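About Nestow

Nestow is a sorting and kitting workshop for small electrical parts. Panel builders, repair shops and a few schools send us their mixed boxes of buttons, switches and contact blocks, and we send them back in order, with the right pieces together and the odd ones set aside with a note. It is quiet work, a bit fussy if you like that kind of thing (we do), and we have been doing it long enough to have strong opinions about green caps.

We started with 2 tables in a rented corner of the Lekota building, back when most of our days went into clearing out drawers for a shop upstairs that was closing. They had saved every push button they ever took off a machine, which we understood completely. By the end of that February we had a stack of trays, a very long list and the beginnings of a business. We have more room now, but the habits we picked up in that corner are still the habits we work by.

Every order begins in a blue tray. A small handful goes in at a time, because a full tray looks busy and gets slower by the minute, and because small black pieces love to hide underneath a big switch body. The shallow steel tray goes on the other side of the table, and the space between stays open.

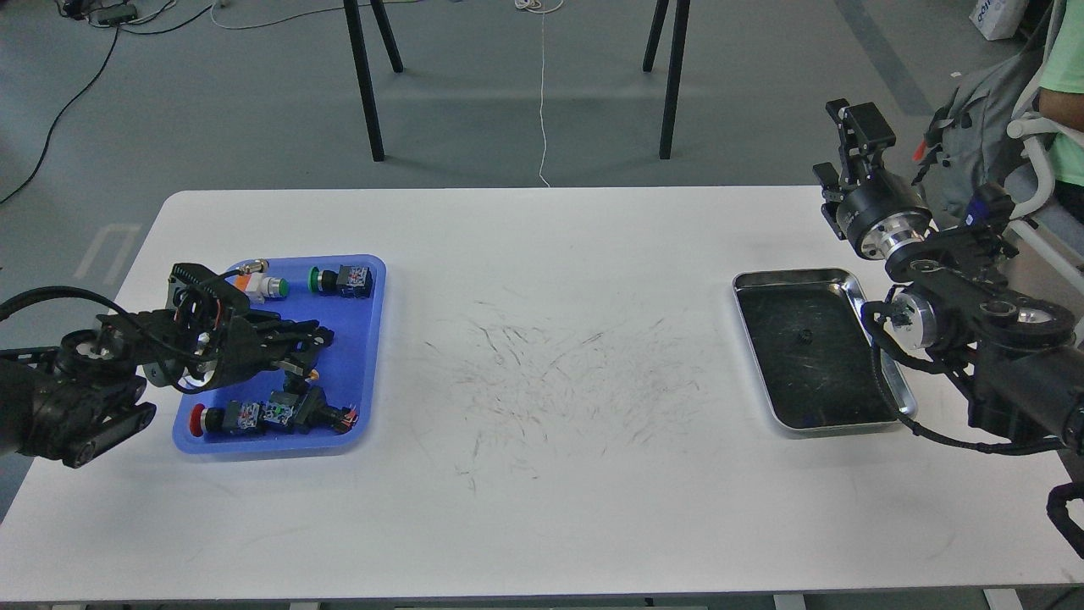
Push-button switches in the blue tray, steel tray at the right.

People who visit us are often surprised at how many ways there are to put a button together. There is the part you press, there is the collar that sits around it, there is the body behind, and then there are the contact blocks, which decide what the button will do once it is wired in. Two buttons with the same green face can be quite different from the back, so we always turn a piece over before we name it. If a customer's list says one thing and the part says another, we write to the customer and ask. It takes a little longer - and it has saved a good many people a frustrating afternoon in front of an open panel.

Our tables, by the way, are white, and they show every scuff. We have talked about replacing the tops more than once, and each time we decide we would much rather spend the money on better storage bins. A pale surface makes a dropped screw easy to spot, marks and all. 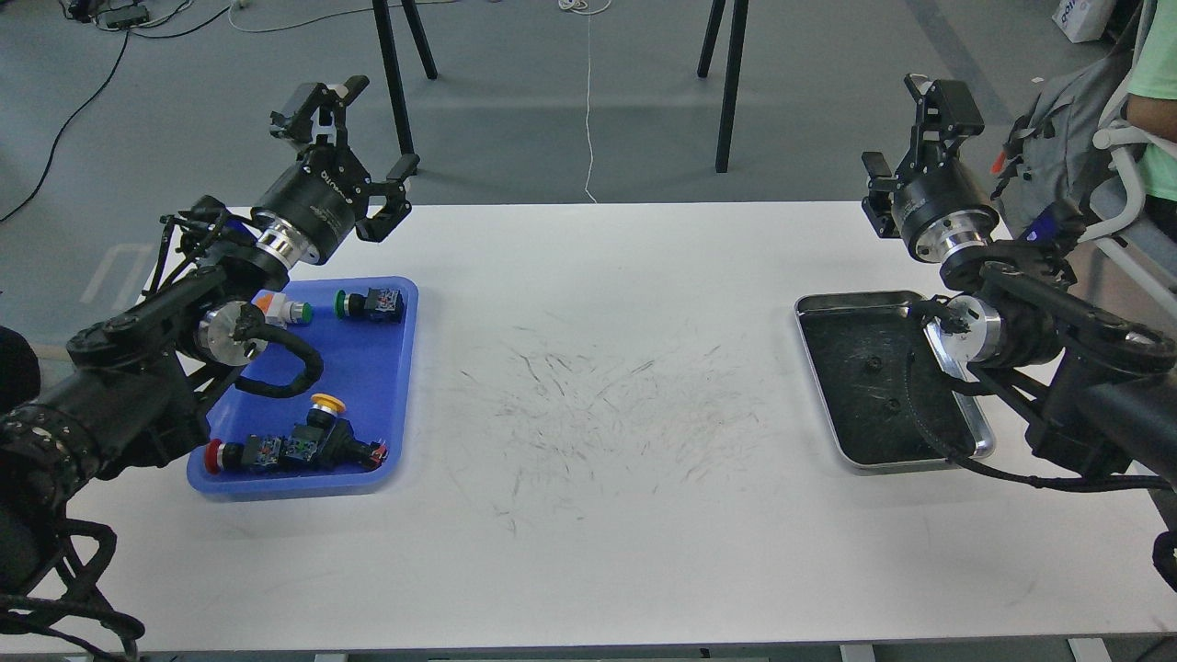
Clasora wrote to us after their first order that they had been keeping their spare buttons in coffee cans for years, and that opening a box where every switch was with its own contact block felt like getting a whole workbench back. They also asked if we would take the coffee cans. We did, and they are very good cans.

Most of our orders are small. The smallest we accept is 8 pieces and the largest we take in one shipment is 1000, and we give both the same care and the same kind of packing list. Our own reference shelf holds 142 different buttons and switches, each in its own labeled box, and we go to it many times a day when something comes in that we can't place. Red mushroom buttons and yellow ones have a shelf to themselves, as they are bulky and never sit well with the others.
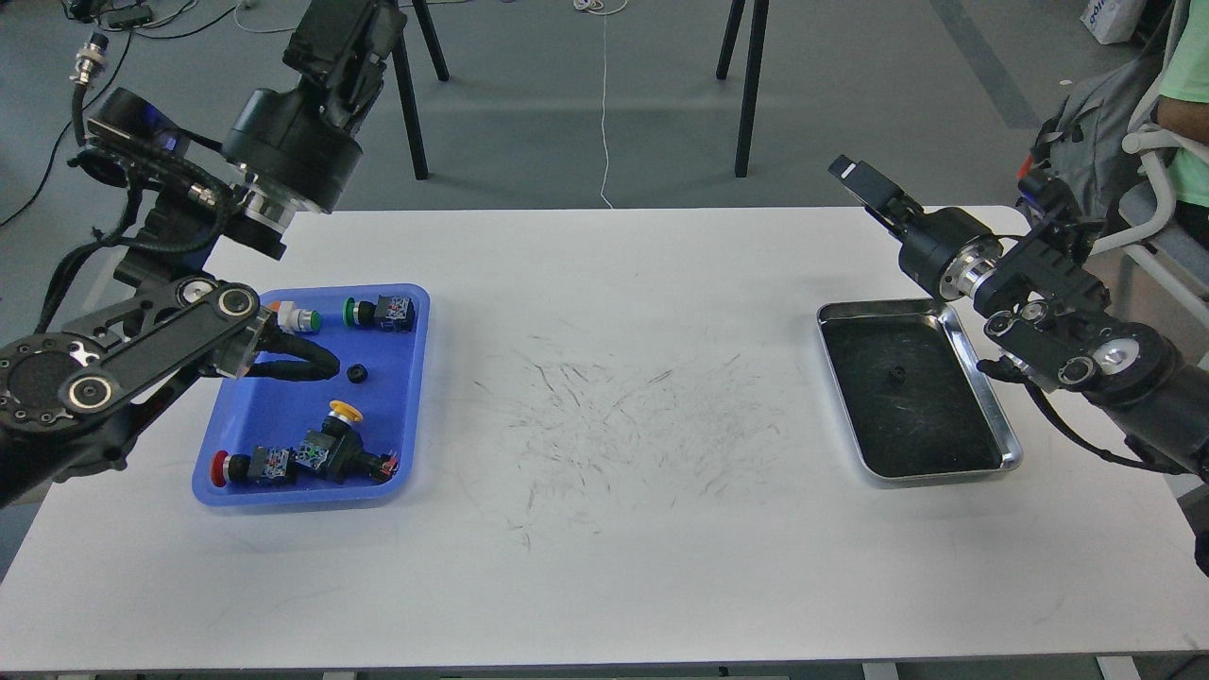
Small loose parts get the same attention as the big ones. A little round black piece may not look like much, but it might be exactly what somebody needs to finish a repair, so we don't sweep anything into a bin until we know what it is. Anything we can't match goes back to you in a separate bag, with our best guess written on the front.

We also make up teaching sets with Catis, who run evening classes in basic wiring. Each set has a mix of caps, collars and blocks for students to sort and put together themselves, and it comes back to us at the end of the term to be checked over and filled in again. Some come back in better order than they left!

If you have a drawer, a crate or a coffee can you have been meaning to deal with, please get in touch. Send us a few lines about what you think is in there, and we will write back with a price and a packing slip. The workshop is open for drop-offs from 9 in the morning, and there is a bell by the side door.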